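Dorkero opens its second refill shop, and this one has chairs

PRESS RELEASE – for immediate use

JORILPORT, October – I run Dorkero, the refill shop on the harbor side of Jorilport, and I'm very happy to say we're opening a second one. It's on Shirazi Street, two doors up from the old post office, in the space that used to sell lamps. Doors open at 9 a.m. and the coffee will be on before that.

If you've been to the first shop, you know how it works. You bring your own cup, jar, bottle or tub, we weigh it, you fill it, and you pay for what went in. The new place has 60 dispensers, up from 50 at the harbor, and yes, the extra ten include the dark roast people kept asking me for (and the good rice, finally!). Laundry soap and dish soap are along the back wall, well away from the granola. We learned that one the hard way in our first summer.

The big change is the cup program, which we call Jurkum. We tried it at the harbor shop from spring on, and it goes like this: you borrow a lidded cup, you take your drink wherever you're going, and you bring the cup back to either shop when it suits you. We wash it and it goes out again. There's a small deposit, you get all of it back, and there's no app. I had three different people try to sell me an app. You get a paper card with a number on it, and if you lose the card we'll look you up in the notebook.

Some 2,000 cups of coffee, tea and lemonade went out through Jurkum during the trial, and most of the cups came home. A few are probably living in cars. If one of them is in your car, please bring it back – no hard feelings and no late fee.

You don't have to join anything to drink here, by the way. Plenty of our regulars carry their own tumbler and we'll fill it at the refill price, which is less than the menu price. We only ask that it's clean and that the lid comes off, because the fill spout is wide and I'm tired of mopping. If you use a straw, take it out before you hand the cup over. We rinse tumblers for free at the sink by the door, and there's a bottle brush on a string for the tall ones.

Now, the chairs. The harbor shop has never had seating and I've heard about it nearly every day. Shirazi Street has a proper front room with small tables, a water tap and a shelf of board games that came out of my own closet. The front room is open all day, whether you buy something or not. From 3 p.m. it gets busier with the after-school crowd, so if you want quiet, mornings are your best bet.

Opening week is pretty simple. Bring any clean container and your first fill of oats, beans or dish soap is half price. Bring back a Jurkum cup and the next drink is on us. We'll also have a swap box for spare lids, so dig out that drawer at home and bring whatever no longer fits anything. Somebody else is missing exactly that lid, I promise.

The harbor shop isn't going anywhere. It keeps the same hours and the same slightly sticky front door, and your card works in both places. Parking on Shirazi Street is tight but there's a bike rack right outside, and the Jorilport bus stops at the corner.

Reporters and local bloggers are welcome to come by before we open in the morning, when I have time to talk and the grinder isn't running. Stop at either counter and ask for the owner. Larger copies of the pictures can be had the same way, and they're free to use with a mention of Dorkero.

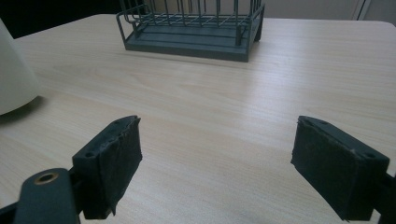
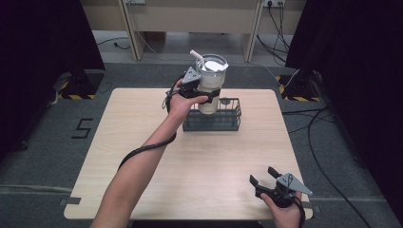
Light wood tabletop in both pictures; the second also has a white tumbler with its lid and straw. Pictures: Dorkero, Jorilport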